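I've put off the big grey bin since we moved to Rolham. You know the sort of thing — it starts life as "somewhere to put bits while I find a proper place for them" and four years later it's where everything goes to be forgotten. Batteries, odd gloves, the key to a shed we no longer have, a packet of something from a Christmas cracker. Every time I couldn't decide about a thing, into the bin it went, and I shut the cupboard door on it feeling rather pleased with myself.

Then in May I needed the spare fuses. I knew they were in there. I had my arm in up to the shoulder and came out with a tape measure, a bath plug and a very old cereal bar, and that was that. Kettle on, radio on, sleeves up.

I'd love to say I had a system, but my system was to tip the lot on to an old sheet and stare at it for a bit. After the tea I got going properly. Anything broken went straight in a rubbish bag. Anything that belonged to another room went on the stairs (where it stayed until bedtime, but still, progress!). Anything I didn't recognise went on the windowsill to be argued over at dinner. I found the fuses near the end, naturally, inside a sock.

The bit that always gets me is the in-between stuff. Bottles with a dribble left in them, little pouches, things still in their packaging that I must have bought for a reason. None of it is rubbish and none of it has a home. I used to put all of that back and call it tidying. This time I only let a few things go in at once, with space between them, and had a proper think about each one before adding any more.

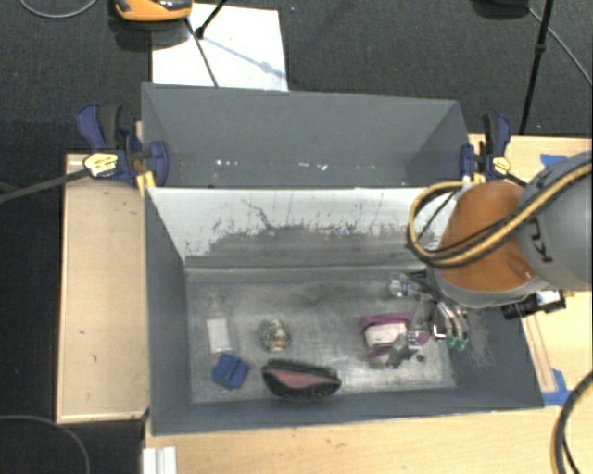

Do you really need dividers in a big storage bin?

Only if you keep small things in it. For bulky stuff like blankets or wellies they just get in the way, but once you've got batteries and tubes and little packets rolling about, even one divider saves a lot of rummaging.

I went without for years and then bought a pair of Skallmont ones, which are plain and a bit dull and have been perfectly good. Before that I tried cutting up cereal boxes, and they lasted until the first time somebody dropped a torch on them. I did look at the Baltetti trays too, the stacking sort, and they're lovely, but they wanted a deeper shelf than mine and I wasn't about to rebuild a cupboard for the sake of some sticking plasters.

My other discovery is that a bin needs a wipe more often than you'd think. Mine had a layer of grit and crumbs in the corners that I can't explain, given that no food is supposed to go in it (see cereal bar). Warm water and a squirt of washing-up liquid did most of it. The scratches are there for good — I had a go at the ones on my bin with a scouring sponge and only made new ones, so don't do that.

What went back in, in the end, was less than half of what came out. The first aid things live together in one pouch now. The batteries are in a jam jar with a lid, and the dead ones are in a paper bag by the front door waiting for somebody to remember them on the way to the shops. Anything with a label faces up, so I can read it without picking it up. It sounds fussy, but it took no time at all and I've already stopped buying plasters we don't need.

I still haven't worked out what the bath plug fits. It's too big for the bath and too small for the kitchen sink, and I've left it on the windowsill for now.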